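3.2 Materials and table layout

Everything is play kitchen stuff, bought as a mixed lot from Turley and topped up where peices were missing. We wanted things a kid or an adult would name without thinking. Banana, ketchup, plate, bowl, colander. No knives, nothing with small loose parts. White tabletop throughout, so that the pale green items are a bit harder to pick out than the red and yellow ones. We come back to this in 4.1.

Items were not glued or marked. Starting layout was set by hand from a written sheet: ketchup on the plate, red item in the blue bowl, oven to one side, rest in the open area between. Small shifts allowed. 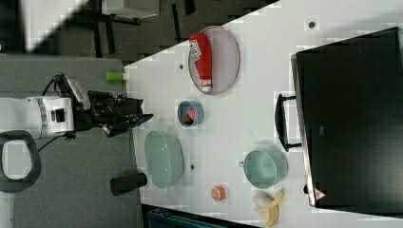

The sheet says nothing on which way a thing should face. On purpose. In the pilot at Lekumdale we fixed the direction of every item and setup took longer than the sorting task, so we dropped it. Result is that the same bottle can point anywhere from one layout to the next, and the pot may be upright or tipped over. For coding we only kept what an item was on, in, or next to. Total of 3775 placement notes from 98 households, written up over 2 rounds, the second in July.

"On" and "in" gave little trouble. "Next to" did. Is the orange next to the banana if the colander is closer? Coders went with nearest item, any edge, and ignored size. Crude but it was the only rule that both coders would apply the same way. Frying pan and spatula were coded as a pair whenever they touched, otherwise seperately.
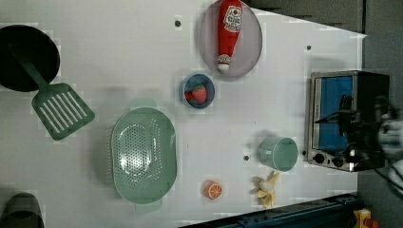
One written comment from the Flalberg round complained that a strawberry in a bowl is "already put away" and should never have been offered as something to sort. Fair point. Same comment asked why ketchup would be lying on a plate at all, given that at home it goes in the door of the fridge or stays out. We had no fridge in the set, and the comment was coded under "missing storage" with the others like it.

Storage matters more than we planned for. Households treated the oven as a place to cook, almost never as a place to keep things, yet several used the colander as a fruit basket. Banana first, then citrus. A few stacked the bowl inside it too. The colander has the widest open top in the set and that may be all there is to it. Doolan's earlier layout list has a tray in this role, we did not have a tray.

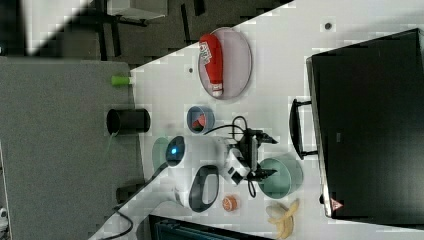 Plate use was mixed. Some cleared it before doing anything else, then put fruit on it. Others left the ketchup where it was and worked around it, see Table 2. Free text answers were capped at 500 characters, which was too short for the people who wanted to explain their own kitchens, and we lost detail there.
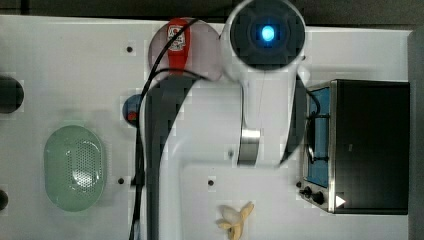 Figure 3. Tabletop with colander at left, toaster oven at right, ketchup bottle on the plate and peeled banana near the bottom.

Layouts with an item on the floor at the end were kept but scored as incomplete. Reset between households followed the same sheet.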